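From the bench: wrenches, wrenches, wrenches
Saltdale newsletter, 2026-07-02

Many of you have asked how the tool-handling work is coming along, and I'm happy to say it is coming along nicely, if a little slower than I promised in the spring. We are still gathering examples for the Konberg model, which means guiding the arm through one pickup after another and saving each one for the system to learn from.

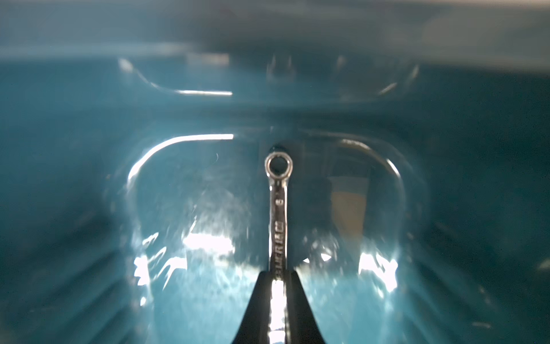
Our goal is 4000 good examples by the end of August, and as of this morning we have 2089 – a bit past the halfway mark, and I'll admit I had a second slice of cake over it. Shiny tools are hard going. Glare moves every time the arm does, and a shaft that looks plain from one side can nearly vanish from the other. So we have been mixing things up as much as we can: tools lying flat, tools crossed over each other, some in the tray and some out on the table. We also threw away 54 early examples where the grip was sloppy, and it hurt a little to see them go, but a learner copies bad habits just as gladly as good ones!

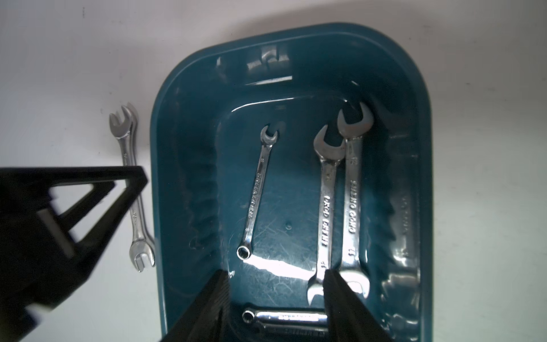
Venkataraman wrote in after the last issue to ask whether we keep the tries where the arm misses and has to go back for a second attempt. Those are worth more than the clean ones, the letter said, and should be marked as such. We do keep them, in a folder of their own, and will start marking them this month.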